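Kitchen swap shelf and summer opening hours

Jul 6, 2026

The shared kitchen at Feltville Hall is open again after the June clean. Bookings for the rest of the summer can be made at the desk or by leaving a message on the hall phone. The charge stays the same for members. Outside groups now pay a deposit, and they get it back when the key is returned and the floor has been swept.

The swap shelf has moved from the corridor to the wall beside the back door. It did very well last month, with nearly 300 jars, tins and packets changing hands. Please keep to the following when you bring things in. Food must be sealed and in date. Home-made jam and chutney are welcome if the label says what is in the jar and when it was made. We can't take anything that needs to be kept in a fridge, and we can't take opened flour or rice, as we had moths in the spring and would like not to have them again.
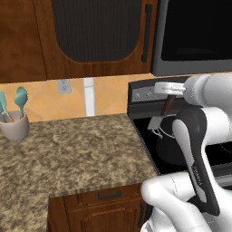 Empty jars are also wanted. The Skedska allotments are making plum jam at the end of the summer and need 200 of them with lids that fit. Wash them, take the labels off if you can, and leave them in the crate under the coat hooks. Very large pickle jars are no use for this, so please put those in the glass bank.

The Ongart Lane food table will carry on through the school holidays. It opens on Thursdays at 2 and closes when everything has gone, which last week was well before four. Anyone can come and there is no form to fill in. Bring a bag. Growers with spare courgettes, beans or salad can drop them off from midday, and muddy is fine.

Two dishes were left behind after the Nallunia supper, one blue oval with a chip in the rim and one plain glass with a lid. Both are at the desk. They will go on the swap shelf at the end of the month if they are not claimed. There is also a tea towel with a map of the canals on it.

The next newsletter comes out in August. Items for it should reach the desk by the last Friday of this month.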